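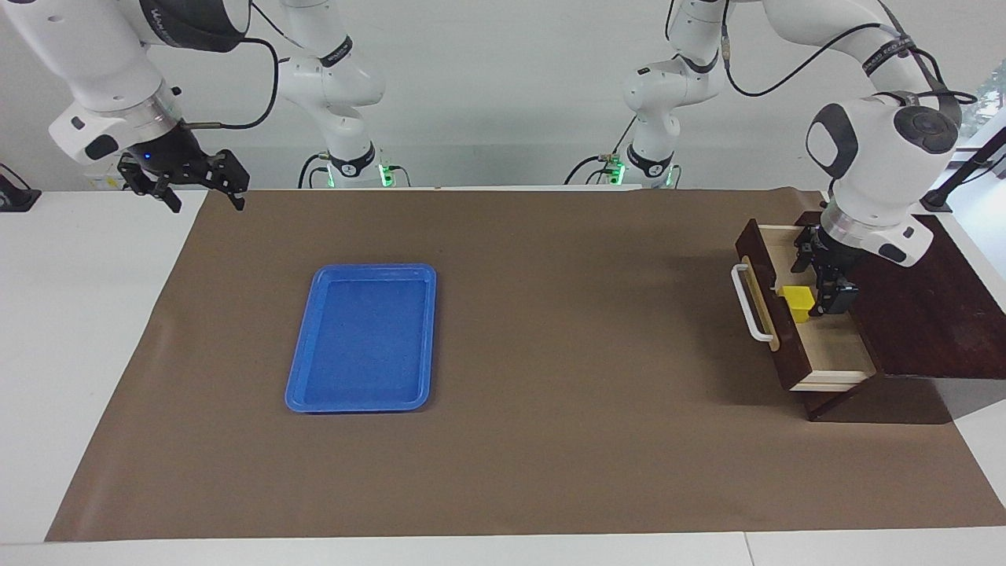
Perport, ou l'art de faire la queue

Le jeu de gestion portuaire de Flesalix sort d'accès anticipé avec un train, des douaniers et un très beau brouillard. On y a passé l'automne, et on a raté plusieurs dîners.

21/11/2018

Il faut environ une soirée pour comprendre que, dans Perport, les bateaux n'ont aucune importance. Ils arrivent, ils klaxonnent, ils sont jolis. Le vrai sujet du jeu, c'est le parking à camions derrière l'entrepôt C, celui qu'on a placé au hasard pendant le tutoriel et qui, trois heures plus tard, étrangle l'économie de toute une façade maritime.

Le studio Flesalix n'en est pas à son premier embouteillage. Son jeu précédent, Chamoun, demandait déjà de faire circuler des mulets dans une ville de montagne dont les ruelles avaient la largeur exacte d'un mulet. Les amateurs en parlent encore avec une tendresse un peu inquiétante. Perport reprend le principe au niveau de la mer, avec 208 types de marchandises, dont une bonne moitié ne supporte pas le voisinage de l'autre. Les engrais détestent les agrumes. Les pianos détestent tout le monde.

On commence avec un quai, une grue et un prêt bancaire à un taux que l'on qualifiera de pédagogique. Le premier cargo livre du ciment, on le décharge, on encaisse, on se croit doué. Puis vient la saison des bananes.

La version 1.0 ajoute surtout le rail, réclamé depuis septembre par des joueurs qui n'imaginaient sans doute pas ce qu'ils demandaient. Un train de marchandises, dans Perport, fait 16 wagons et ne recule jamais. S'il n'a pas la place d'entrer en gare, il attend sur la voie principale, phares allumés, avec l'air d'un voisin qui a sonné et sait que vous êtes là. La signalisation se règle à la main, feu par feu, dans une interface grise que l'on jurerait empruntée à une caisse de retraite. On finit par l'aimer. J'ai passé un dimanche entier sur un aiguillage et j'en garde un bon souvenir, ce que mes proches ont du mal à entendre.

L'autre nouveauté s'appelle la douane. Des inspecteurs ouvrent des conteneurs au hasard, consultent des papiers, vont déjeuner. On peut leur construire une cantine plus proche pour écourter la pause. On peut aussi en construire une très bonne, auquel cas ils ne reviennent plus. Le manuel n'en dit rien, et c'est dans ce genre de détail que Flesalix reste le plus fort.

Tout n'est pas aussi soigné. Le mode campagne aligne 20 scénarios, dont les derniers consistent à refaire les premiers sous la pluie. Le conseiller municipal qui sert de fil rouge répète la même blague sur les mouettes, et aucune option ne permet de le muter. Sur une machine modeste, le port de Jimura, la plus grande carte du jeu, tourne à la vitesse d'un vrai port, c'est-à-dire qu'on a le temps de lire. Quant à la musique, un accordéon accompagné d'une boîte à rythmes, elle se coupe dans le deuxième menu en partant de la gauche.

Reste le mode coopératif, à quatre, que l'on déconseille aux couples. Chacun gère un bassin, mais la route d'accès est commune, et l'on découvre vite la conception que ses amis se font de la priorité à droite. Notre meilleure partie s'est arrêtée au jour 915, sur un désaccord concernant un rond-point. Deux d'entre nous avaient raison. On ne s'est pas encore entendus pour savoir lesquels.

Le studio promet pour la suite des marées réglables et un éditeur de cartes. Il parle aussi de ferries, donc de passagers, donc de gens qui auront un avis sur les toilettes. Je viens de retracer la voie nord en prévision, et le train de ciment est de nouveau bloqué devant l'entrepôt C.

Perport, sur PC. Textes en français, accordéon d'origine.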